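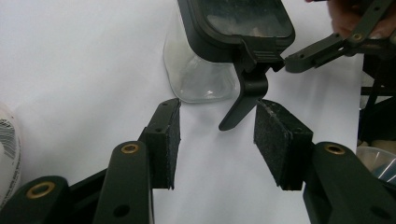

ABOUT US

Hello, and welcome to Clumness! We're a goalkeeping school, which means we coach goalkeepers and only goalkeepers. If you play up front you're very welcome to come along and take shots at us (we're always short of decent strikers, as it happens), but the coaching is for the people in gloves.

I started the school after years of standing in muddy goalmouths on the Givow side of town, being told by one manager after another to "go and warm up with the other keeper". Quite often there wasn't another keeper. I'd kick a ball against the back of a hut until the whistle went, then spend the match getting shouted at for not coming off my line. I loved it, mind you. I still do. But I kept thinking that somebody ought to have taught me how to come off my line before having a go at me for staying on it.

So one April I hired a corner of the Ara Road playing field, put a note up in the library and bought a bag of balls that were far too shiny to last. The turnout was small and it rained sideways. We practised falling over for an hour, and I do mean falling over, because most young keepers have never been shown how to land and it's the thing that puts them off diving. By the end they were all plastered in mud and asking when the next one was.

We now have the use of 2 pitches, the old corner at Ara Road and a proper floodlit one at Ngui Park, and there are 200 keepers on our books. I still find that number a bit silly. I still wash the bibs at home, too. 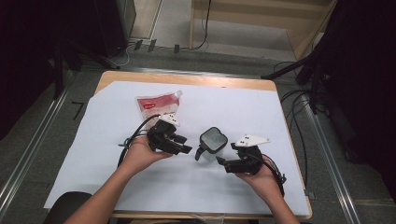 My lad was terrified of crosses before he came to you, one mum wrote to us after the spring course, and now he's coming for everything, including the ones he should leave alone. Can you please teach him to leave some?

Yes, we can! It's a fair point and we get it a lot. There's a stage every keeper goes through where they've found out they can catch a high ball and they want to catch all of them, and you see them wandering out to the penalty spot with their arms up while the ball sails over their heads. I'd much sooner work with that than with a keeper who's glued to the line, though. Judging the flight comes with practice, and we do a lot of it, with plenty of bodies in the way so that it feels like a real corner.

Where I do get a bit stubborn is on kicking. Everybody wants their keeper to play out from the back these days, and I'm all for it, it's lovely to watch when it comes off. But I see nine-year-olds being made to pass across their own goal with a striker breathing on them, and then getting the blame when it goes in. We teach passing with both feet, we teach the long kick and the throw, and we teach keepers to have a look first and choose. If the choice is to welly it into the next field, that's fine by us. We've got spare balls.

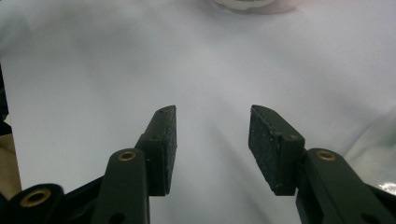 What a session looks like

We run 3 groups: the juniors, the teens and the grown-ups. The juniors and teens train early in the evening and the grown-ups come on after, when the lights are on and the dog walkers have gone home.

We start with hands. Short throws, quick catches, nothing fancy, just getting used to the ball again. Then it's footwork, which the juniors moan about and the grown-ups moan about even more. After that we move on to whatever the theme is for that block of weeks, whether it's one-on-ones, low shots, crosses or the dreaded back-pass. And we always, always finish with a game, usually on a tiny pitch with big goals so that the keepers are busy. Outfield players think we're mad when they see the scores.

You don't need posh gloves. Please don't go out and buy the ones the professionals wear before the first session, they're very soft and they'll be in ribbons by half-term on our surface. A cheap flat-palm pair is grand. Bring long trousers or padded shorts if you have them, a drink, and something warm for the walk back to the car. Shin pads are a must, I'm afraid, and I'll send you home for them!

The grown-ups group

I'm especially fond of this one. It began when a few parents got bored on the touchline and asked if they could have a go, and it's ended up as the noisiest part of the week. Some play for Sunday sides, some haven't been in goal since school, and a fair few have never been in goal at all. Knees are looked after. If you can't dive any more we'll work on your positioning so you don't have to (my own knees have made me something of an expert).

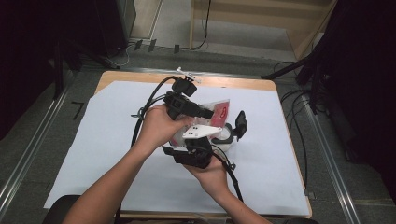

I only came to stop my daughter's shots in the garden, is how one of the grown-ups put it at the end of last season, and now I'm first choice for the pub team and I can't get out of it.

Sorry about that. It does happen. Keepers are hard to come by, and once word gets round that you can catch, your weekends are gone.

Working with clubs

We don't run teams of our own and we don't want to pinch anybody's players. Most of our keepers already play for a club and come to us for the extra bit, and we're happy to talk to their managers about what we've been working on, as long as the keeper and their parents are happy too. If you run a club and you've got a keeper who's being left to kick a ball against a hut, do get in touch. We can visit your training night and bring our own goals, the pop-up sort, though you may have to help me fold them back up.

How to join

Your first session is free and you can come along to either ground. After that we charge by the block, and each block lasts 3 weeks, so you're never signed up for ages if it isn't for you. There's a discount for brothers and sisters. If money's tight, have a quiet word and we'll sort something out, and we keep a box of outgrown gloves at Ngui Park for anyone to borrow from.

Drop us a line through the contact page with the keeper's age and which ground is easier for you. I answer everything myself, normally late at night with a cup of tea, so forgive the typing.

Page last updated 16 August 2019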